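The Capsule Wardrobe Has a Shopping Problem

By Keir Cowie

The sales pitch has barely changed in years. Own less, choose better, and getting dressed will stop being a chore. I have heard it from stylists, from an app that wanted to photograph my socks, and most recently from Ukton, a label which in May began selling the whole idea in a single box. Seven garments, all in shades of oatmeal, navy and something called wet slate. The booklet says they make 44 outfits.

I wore nothing else for 30 days. I can report that they make 44 outfits in the way that a cheese sandwich makes several meals if you keep turning it round.

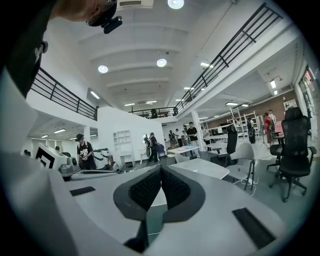
Photo: Adelley Pictures

The trousers are good. I want to be fair about that, as they have a proper waistband and pockets that will hold a phone without sagging. The overshirt is fine too, if a bit stiff under the arms. But the knit began to bobble in the first week, and the jacket has the sort of boxy cut that looks relaxed on a tall 22-year-old and looks borrowed on me.

What bothered me more was the post. Within days of my box arriving I was being offered the "seasonal bridge", a further set of pieces meant to carry the first set into autumn. After that came the "occasion layer". A wardrobe sold as complete was already short of a blazer, two tops and a pair of loafers, and the loafers alone cost up to £200.

Ukton isn't the only one at it. Egger, which used to sell perfectly decent shirts one at a time, now calls them "foundations" and would like you to buy them in threes. The Clemcombe spring catalogue had a page on "editing" your clothes, followed by a great many pages of clothes.

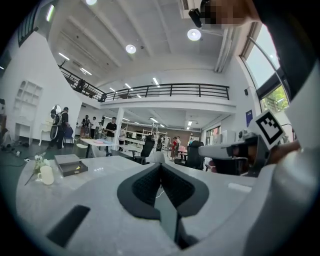 I asked Ukton how many customers who bought the box had gone on to buy more. A spokeswoman told me the firm doesn't share that figure, but that people "love to grow with the collection". I'm sure they do. I'd only point out that growing was the thing the box was meant to cure.

There is a decent idea buried in all this. Most of us wear the same few things over and over, and it makes sense to know which ones they are. You can find out by looking at what's on the back of the chair. It costs nothing and it fits, which is more than I can say for the jacket.

I've kept the trousers. The rest went to my nephew, who has already shrunk the knit.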